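# Tabletop

A **tabletop** is the flat upper part of a table, the part things get put on. Can be wood, stone, glass, metal or a board with a coating. White ones in a matte finish are common in workrooms.

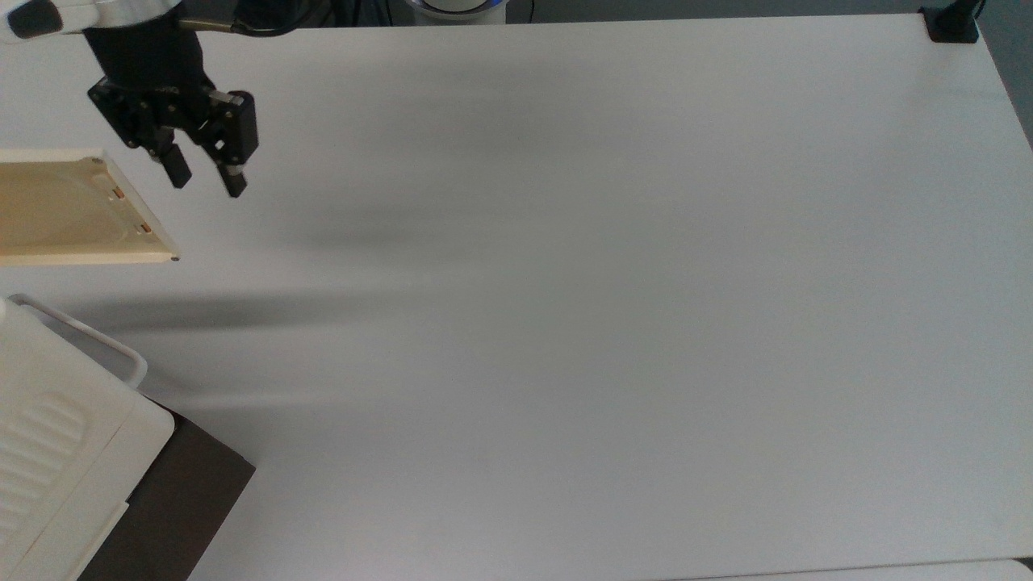

Sowmya Shetty, in a note to the Paju guide to work furniture, held that matte is the only sane choice under a ceiling light, gloss being murder on the eyes by noon. Heike Eichhorn disagreed - matte holds pencil marks, she wrote, and needs more scrubbing.

## Shape

Square corners give the most room. Rounded corners are kinder to hips and sleeves, and chip less. Clamps go on at an edge or corner, so the overhang matters; the Menby workshop rule is 4 inches clear underneath.

## Trays

Small parts roll. A shallow tray with a raised rim keeps them together, usualy near one side so the middle stays free. Pale trays show up dark screws well, pale washers not so much.

## Care

Damp cloth, mild soap, dry after. No scouring powder on matte surfaces - it leaves shiny patches that dont come out. Lift heavy things, don't drag.

## See also

- Trestle
- Workbench
- Desk clamp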